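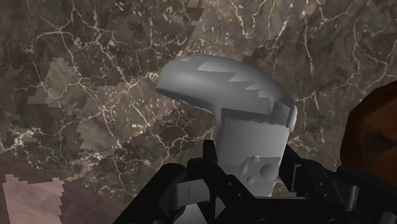

Does an air cleaner help people with asthma?

Some people, somewhat, depending on what sets off their asthma and what else is going on in the house. We would love to give a firmer answer. We have read too many studies with a few dozen people in them to pretend we can.

About Flirkinside

Flirkinside is a small indoor air testing company in Pivley. We measure what is floating around in homes, schools and offices, and we check the claims made for machines that are supposed to remove it. We don't sell air cleaners, filters, sprays, houseplants or salt lamps. We don't take a commission from anyone who does.

The company was started by Cayetano Zabala, who spent years in a hospital lung function lab blowing up the same balloon of hope for patients and watching it leak. People came in with receipts. They had bought the machine with the blue light, or the one that puts out ions, or had paid for a duct treatment that smelled of lemons, and they wanted to know why they were still coughing. Cayetano didn't know. He couldn't find anybody at the manufacturers who knew either, though several of them were happy to send a brochure.

He bought a used particle counter and began borrowing neighbors' bedrooms. Flirkinside grew out of that, slowly.

What we test

Most of our work is fine particles, coarse dust, carbon dioxide and humidity. We also collect settled dust and send it out for mite and pet allergen analysis. Mold we handle with caution. A single air sample for mold tells you very little, and we'll tell you so before you pay for one. If you have a visible patch and a damp wall, find the water first. You may not need us at all.

Machines are tested in our chamber, which is a sealed room the size of a modest bedroom. We fill it with a known dust, run the machine at each speed, and record how quickly the count falls. Then we run it again with the machine switched off, as particles settle and stick to walls without any help. You would be surprised how much of an "up to 99 percent" claim can be gravity. We ask what size of particle, in what size of room, over how many hours, and how loud. A unit that cleans a room nicely on its top setting and can't be slept next to is a unit that will be running on low.

So far we have put 187 machines through the chamber. The full results are on our reports page, including the ones that made their makers angry.

What we don't claim

A cleaner reading on a particle counter is a cleaner reading on a particle counter. Whether anyone wheezes less is a separate matter and a much harder one to study. Lab work on airway cells is interesting, and we read it, but cells in a dish are a long way from a ten-year-old at soccer practice. Surveys have the opposite trouble – people who just spent $1,000 on something are inclined to feel better for a while.

We are no softer on our own numbers. Our chamber has no open windows, no dog and no one frying onions. Real rooms leak. When we test in a home we take readings with doors open and closed, morning and evening, and the results often disagree with the chamber. We print both.

None of us are your doctor, and nothing we measure is a reason to change or stop a medication. Please don't.

The Skastero study

Our longest project is the Skastero study, which follows bedroom dust levels in homes where at least one person has asthma. Each home gets a filter unit for part of the study and an identical unit with the filter left out for another part. The family isn't told which is which until the end. Participants keep a symptom diary and do breathing tests at home.

The study is now in its fifth season, and we have logged 3,000 nights of readings. Dust levels fall with the real filter, which was never much in doubt. On symptoms we aren't ready to say anything. An early look in July seemed promising, then we found that a good share of the diaries had been filled in all at once, in the same pen. We changed the diary system and took those months out. If the final answer is dull, we'll publish the dull answer.

Who pays for this

It's a fair thing to ask, and more people should ask it of everyone. Our income comes from home and building tests, paid for by whoever lives or works there, and from report subscriptions. The Oyelaran Fund covers part of the Skastero study. It has no say in what we publish, and the agreement is on our site so you can check that for yourself.

Manufacturers may not pay us for a test. We buy the machines at ordinary stores, at full price, with no mention of who we are. We used to accept samples. Then one sample did a good deal better than the same model off the shelf, and we stopped.

Working with us

A home visit takes most of a morning. We leave small monitors in place for a week, as one day of readings mostly tells us what you cooked. The report comes in plain English with the raw data attached. It may well say to vacuum with a better bag, use the range hood, wash the bedding hot and keep the money. We have lost some repeat business that way.

If a contractor has told you that your ducts are making you sick, send us the report before you sign. We'll read it for free and tell you which parts mean something.

We are also wrong now and then. Corrections stay at the top of the report they belong to, with the old figures left in place so you can see what changed. If you think we have made a mistake, write to the office in Pivley and include your method. Cayetano reads those letters himself and usually writes back with more questions than you sent.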